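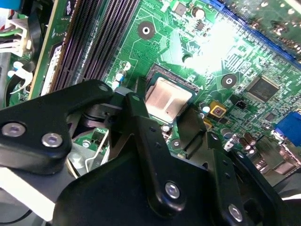 Wrist camera view, gripper over the CPU

Teaching by hand or by remote for CPU removal?
Posted by Do-yoon Ha, 19 Jan 2021

I'm trying to teach our arm to lift a processor out of its socket on an old green motherboard, with the board still in the case. I've been recording with the remote controller and have 15 runs so far. Only 8 are usable. In the others I came down crooked or touched the socket. Part of the trouble is that the wrist camera gets a bright patch of glare on the board to the right of the processor. Would I do better moving the arm by hand? Software is Geseo, if that matters.

wutetard_user
By hand is easier for the approach. You feel it when you touch something. But keep your fingers out of the camera view or you will be training on pictures of your own hand. What I do is guide the arm by hand to a point above the socket, save that pose, then do the last part by remote at low speed. In Geseo you can join the 2 parts into one recording. Check the timestamps after, mine were off the first time.
For the glare, move the lamp before you touch the camera settings. If you change the exposure halfway through, throw out the earlier runs or label them.

nurnis_bench
just record more. we had over 2,000 before ours was any good (different job, plugging in cables)

Do-yoon Ha
Thanks. I'll move the lamp tonight and try the split recording. Is the low speed setting per arm or per recording?

wutetard_user
Per recording. You have to set it again each time.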